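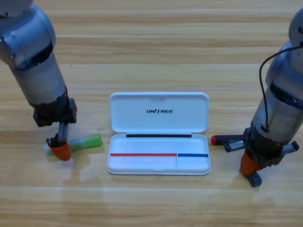
## Wanted: people to compare two grippers and tell us which one is worse

We run a small test bench in the back half of the Stalten building. Two arms, one plank table, and a lot of stationery. The current job is putting markers into an open pencil case, and we want outside operators to try it with two sets of fingertips and two controllers.

The sales sheets say both fingertip sets handle "everyday objects with ease." We have our doubts. A marker is round, it rolls, and a highlighter has a cap that may be a different width from the barrel. Our own people have done the task so often that their scores mean very little. Kyung-hwa Noh can make almost any gripper look good, and that is a problem for a comparison.

### What you would do

- Drive both arms by hand controller and put pens in the case, one arm at a time and then both together
- Run each pairing of fingertips and controller, in an order we draw on the day
- Fill in a short form after each block, before you see your times
- Say so when something is annoying, even if it worked

Each session takes 2 hours, with a break. We need 12 people and you would come in twice. Pay is $50 per session, handed over at the end of each one whether or not you finish every block.

### Who we want

At least half the group should have never touched a robot arm. If you have, fine, but tell us which kind and for how long. You need to be over 18, able to sit at a bench, and comfortable reading instructions in English. Left-handed people are very welcome – the last study had one, and she found a fault in the Stako controller that the rest of us had been working around for months.

Please don't apply if you work for Sindetti or Tsai, or have in the past year. They supply the parts under test. They lent us the hardware and have no say in what we write.

### What we can't promise

We can't promise that the results will be interesting. The two fingertip sets may come out the same, and if they do we will publish that. With a group this size we won't be able to say anything about small differences, and you should be suspicious of anyone who does.

We also can't promise a smooth ride. Controllers drop out and cables get in the way. If a run fails because of our equipment, it gets logged as our failure and you get another go. The arms move slowly and there is a stop button next to your hand, but you will have a safety talk first and you can't skip it.

Sessions record arm positions and video of the table. Your face and voice are not recorded. You can ask us to delete your runs at any point before the report goes out.

### How to apply

Write to Chih-ming Fu at the test bench desk, or leave a note at the Stalten front counter. Tell us your experience (none is a good answer), which hand you write with, and which days in September you could come in. Su-chen Hung will send out session times.

Posted Aug 5, 2025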